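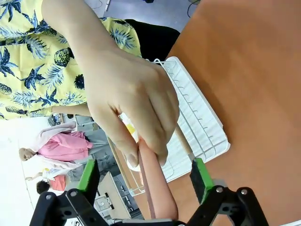 The community kitchen behind the Sturstead hall has had its sausage nights back since July, and if you have walked past after six in the evening you will already know it, because the smell of frying onions gets all the way down to the bus shelter. The washing-up side of things has been given as much thought as the cooking, with a white wire dish rack set out on the big orange-brown tabletop, within easy reach of whoever is handling the food. Pineapple shirts are very much in favour too, yellow with navy fruit and palm fronds, and we hope to see a good many more of them before the weather turns.

The nights are the idea of Zohreh Hashemi, who moved to Sturstead from the coast and missed having somewhere to go for a cheap tea and a yarn. She asked at the hall whether the kitchen might be free, was told it was mostly being used to store folding chairs, and had the chairs shifted before the week was out. The first evening drew 40 people, a few of whom had only come in to ask about the lost property box and stayed for a plate (and in one case a second plate, with extra onions).

Cooking is shared around, though Apolinar Chávez has ended up at the stove more often than most. He spent years in a butcher's shop and has firm views on sausages, chief among them that you should leave them alone once they are in the pan. "People can't help poking at them," he told us, turning down the heat with his spare hand. "A low flame, a lid for the first little while, and go and talk to somebody." He is happy to show anyone who turns up early how he does it, and he will also let you in on his onion gravy, which has a spoonful of plum jam in it and is all the better for it.

Side dishes are left to whoever feels like bringing one. There has been coleslaw, a very good potato salad with dill, and a tray of roast pumpkin that went so quickly the people at the far table never saw it. Zohreh would dearly love somebody to make a proper beetroot relish, and says the jars are already washed and waiting in the cupboard under the urn.

A plate costs $6 and children under five eat free. What is left over after the groceries goes into a tin for a new stove, the old one having a back burner that lights only when it is in the mood. The quote for a replacement, with fitting, came in at $3,000, and the tin is coming along nicely, helped by a raffle for a fruit hamper and a generous neighbour who put in a $50 note and wouldn't hear a word of thanks.

Doors open at half past five and food is served from six. Parking is easiest on the Rostami Lane side, where the light over the steps has been fixed. Vegetarian sausages are available if you mention it at the door, and anyone able to lend a big frying pan with a lid is asked to leave a note for Zohreh at the hall.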